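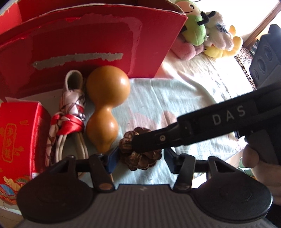 From: Lộc Phùng
To: Dried & Found list
Subject: Re: Shining up a bottle gourd, and what to do with cones

Hello all, and hello to the new people who came over after the Edomard swap.

I meant to answer this a while ago and then the box came down from the top of the wardrobe and I lost most of an afternoon to it, as usual. Original message first so you know what I'm rambling about:

> I've been given a dried bottle gourd by my aunt and I'd love to have
> it out on the sideboard, but it is dull and a bit scabby and has grey
> patches all over. I've seen ones that are properly glossy, like a
> conker. Is that varnish? Do I have to sand it? I don't want to ruin
> it, she grew it herself.
>
> Also (sorry, two questions in one) I've a carrier bag full of pine
> cones from the park and I don't know whether they need baking or
> washing or what. Someone at work says they're full of beetles. And if
> anybody has ideas for storing these things so they don't get crushed
> I'd be grateful. At the moment everything is in one drawer with the
> table mats and it isn't going well.
>
> I don't have any special tools or a shed. Kitchen table only!

Kitchen table is fine, it's all I've got too. I put an old pale blue and cream cloth down and do everything on that. A gourd on a bare table rolls about like nobody's business, and on a cloth it more or less stays where you lay it.

Right, the gourd. Grey patches are almost always just the outer skin that hasn't come away, plus a bit of old mould from the drying. It looks horrid and it isn't. Soak it in warm water with a wet tea towel over the top (they float, so you have to keep turning it or weigh it down with a plate) and after half an hour or so go at it with a kitchen scourer, the green sort. Not a wire one. I used a wire one on my second ever gourd and the scratches are still there to tell me off. Do it over the sink and open the window, the smell is not lovely and you don't want to breathe the dust from the dry ones either, so keep it wet while you scrub.

The waist is the awkward bit. All the muck sits in the narrow part between the two bulbs and the scourer doesn't want to go round the bend. An old toothbrush does it, or a strip of the scourer cut off and pulled back and forth like you're drying your back with a towel.

Then leave it. Properly leave it, a couple of days somewhere airy, before you put anything on it. I know it looks dry after an hour!

As for the shine, no, mine isn't varnished. The orange-brown one I've got out at the moment is just wax and rubbing. I went over it first with very fine wet and dry paper, 2000 grit, used damp and with hardly any pressure. You're only taking the last roughness off. Then a tiny bit of Finik on a soft rag, left overnight, buffed in the morning, and again, and again. I think that one has had five goes at it over the winter and you get proper highlights off both bulbs now when the lamp's on. The 330 ml tin of Finik will last you until you're old, I've hardly made a dent in mine, so if you only have the one gourd ask round the list and somebody will send you a spoonful in a jam jar. Plain beeswax polish works too but it stays tacky longer and you'll find cat hair in it (if you have a cat).

If your aunt's gourd is a pale one don't expect it to go conker coloured straight off. They darken with handling and with years. My grandfather had one he carried in his coat pocket and it was nearly the colour of tea by the end. I wouldn't stain it, personally, but others on here do and theirs look very nice, so don't let me put you off.

Please don't drill it or cut it to see if the seeds are in there. Shake it. If it rattles, they are.

Cones next. Your friend at work is half right, there can be little things living in them, and mostly they leave of their own accord once you bring the bag into the warm. I shake mine out hard over newspaper outside, pick off the bits of needle, and then give them a slow bake, lowest the oven will go, door open a crack, on a tray lined with foil. Stay in the kitchen the whole time. They can catch if you forget them, and the resin drips, hence the foil. Washing is all right but the scales close up tight when they're wet and then you're waiting days for them to open again. People panic at that point and write to the list thinking they've killed it – they open, give them time.

The round ones are my favourites. The long ones look good in a heap but a single round cone, the reddish brown sort with a bit of light catching along the scale edges, can sit by itself next to a gourd and look like you did it on purpose. I don't paint or glitter mine. I did have a glitter year. We don't discuss it.

Now storage, which is what I had the box out for. A drawer with table mats is asking for trouble. I use a big red cardboard one, nothing special, it had somebody's New Year biscuits in it once. Cardboard is better than plastic for this, in my opinion, as anything that's still a bit damp can breathe. I had a lid-down plastic tub once and lost the lot to fur. Gourds go in the bottom with a sock round each waist, cones on top in a single layer, no squashing.

Cord and cloth scraps I tie up in a bundle, with a loop of cord left at one end so there's something to grab it by. I've got bits of patterned fabric in mine that came from Kiều, the little remnant shop by the bus station, where they sell the ends by the handful if you ask nicely. They're nice for tying round a gourd's waist if you want to hang it up. Use a soft cord and do it slack. I've seen a thin nylon one bite right into the shell over time.

And for the person who asked me off-list about setting out a table for the Cellari open morning in February: fewer things! I always start with everything out and end up putting most of it back. 3 good pieces on a plain cloth beat a jumble sale every time, and leave room for people to pick things up, they will anyway. Put the gourd lying down if it won't stand, it looks perfectly happy on its side. I like mine leaning up against something with a bit of colour. Last year I propped a small shelf up on books and it went over just as the tea was coming round, so I shan't be doing heights again.

One thing I don't know and would like to. Does anyone have a way of getting resin off a pale cloth that doesn't take the blue out with it? I've tried the freezer and scraping, which got the lump off but left a yellowy ring. White spirit frightens me near anything dyed. There are over 2000 messages in the archive and I'm sure it's been asked, but the search only seems to want to show me posts about conker string.

Oh, and do tell us how your aunt's gourd comes up. If it has a bit of stalk left on, keep it, even if it's crooked. I snapped the stalk off one years ago trying to be tidy and I still look at the stump and feel cross.

Off to sweep up pine dust now.

Lộc

Dried & Found mailing list archive | Contact the list owner | Copyright remains with the writers of each message | Back to top

We use cookies to remember your reading settings. By carrying on you agree to this. Accept | Change settings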